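# Route and Vehicle Checklist, Unattended Delivery and Yard Chores

Grarnum test loop, Lulholm to the Atolico depot
Date: June 18, 2023
Inspector: Jeanine De Smet
Second signature: Achilleas Kouris

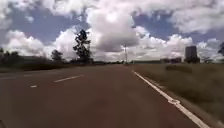 ## 1. Road section

Scope of this sheet: whether the machine can do the parts run that a driver does now, plus the loading and sweeping at each end. Marks are OK, FIX or NO. A NO means a person keeps doing that job until the next inspection.

- [x] **Right edge line can be followed.** OK. Solid white, and easy to pick out against the grass.
- [ ] **Edge line paint complete.** FIX. Uneven and slightly broken in one place, with a small scuffed section. A driver would not think twice about it. The lane keeper needs to be shown that it can pass a gap like this without drifting toward the verge. Repeat the pass at low speed before signing.
- [x] **Lane dashes.** OK. White and readable. The ones farther left are faint, so the vehicle stays in the right lane and does not plan any lane changes from them.
- [x] **Sight distance.** OK. Straight and flat, long view ahead.
- [ ] **Verge usable as a stopping place.** FIX. Broad, dry grass with a darker patch of low growth across it farther up. Walk it on foot before it goes on the map as a safe stop. Kouris wants the low growth marked as a keep-out area and I agree.
- [x] **Landmarks for position check.** OK. The tall block on the right and the tallest tree on the left both stand clear of the skyline. Use the building first. Trees get trimmed.
- [ ] **Changing light under broken cloud.** FIX. No results on file for bright cloud and shade switching over the road. Mansour to supply the camera settings they used, in writing.

## 2. Vehicle before departure

- [x] Emergency stop, both sides. OK. Pressed and reset with gloves on.
- [x] Payload within limit. OK. Limit is 400 lb, plate is fixed to the bed and legible.
- [x] Tire pressure. OK.
- [ ] Lens cleaning. NO for machine. The washer jet leaves streaks and a person still finishes with a cloth. This was the same in the last round.
- [ ] Load straps. NO for machine. The arm can lay a strap over a crate. It cannot tell a tight strap from a snug one, and it has no way to feel a twist on the underside. Dock crew does all straps.

## 3. Depot chores

| Task | Result | Comment |
|---|---|---|
| Sweep dock floor | OK | Misses the strip along the wall. Crew takes a broom to it at close. |
| Empty small trash bins | FIX | Fine with rigid bins. Bags catch on the rim. |
| Sort returned parts | FIX | 755 of 800 placed correctly. The rest were mostly gaskets stuck together. |
| Coil the air hose | NO | Stopped by hand twice. Do not repeat without a guard in place. |
| Wipe down break room table | NO | Pushes cups along with the cloth. |

Comment on sorting: the score looks good on paper, but someone has to go through every bin to find the wrong ones, so it saves less time than the depot was told. I would like the arm to set aside anything it is unsure of. Atolico says that is a settings change – please try it before we buy a second unit.

## 4. People on site

- [x] Floor tape around the arm. OK.
- [x] Crew know who can restart after a stop. OK. Names are posted by the panel.
- [ ] Remote operator handover. FIX. It took 7 seconds for the operator to answer the test call. Acceptable with the vehicle parked, too long on the open road.

## Overall

Road run: supervised only, driver in the seat, right lane. Sweeping: may run alone after hours. Sorting: attended. Everything marked NO stays with the crew.

Open items to be closed and rechecked in July. Send the handover times to Kouris, and the hose guard drawing to me.

Signed: J. De Smet
Signed: A. Kouris – subject to the edge line retest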